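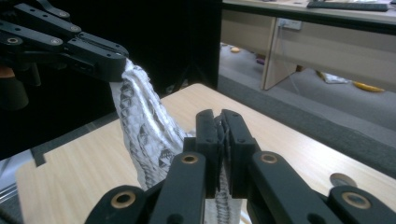
Do water-repellent wool trainers really keep the rain out?

Posted by Līga Šimkus

I'm looking at the Kuvard knitted wool trainers for walking to work, 27 minutes each way, mostly pavement. The shop page says the wool is "naturally water-repellent" and that they'll do all winter. They cost £103, so I'd like to hear from someone who has worn a pair in proper rain before I believe a word of it. Do they stretch as well? I'm between sizes.

Junhao Yan

Had the Kuvards for over 40 wears. In drizzle they're fine. In real rain my toes were damp before I reached the station, and the shoes took until the next evening to dry out. "Water-repellent" means drops sit on top for a bit – it doesn't mean waterproof, and the shop page is careful never to use that word. I noticed they show the shoe on wet grass but never in a puddle.

They do stretch, mostly across the toes. I took the smaller size and it was tight for a week. Try them late in the day with the socks you'd wear to work. The insole comes out, so you get a bit of room that way too.

For December I wear leather boots and keep the wool ones for dry days.

mabula_feet

get the Trusero ones, same thing but cheaper. never had a problem with mine

Līga Šimkus

Thanks Junhao, that's about what I suspected. Mabula_feet, have you had yours out in the rain, or only indoors? Their page makes the same promise nearly word for word.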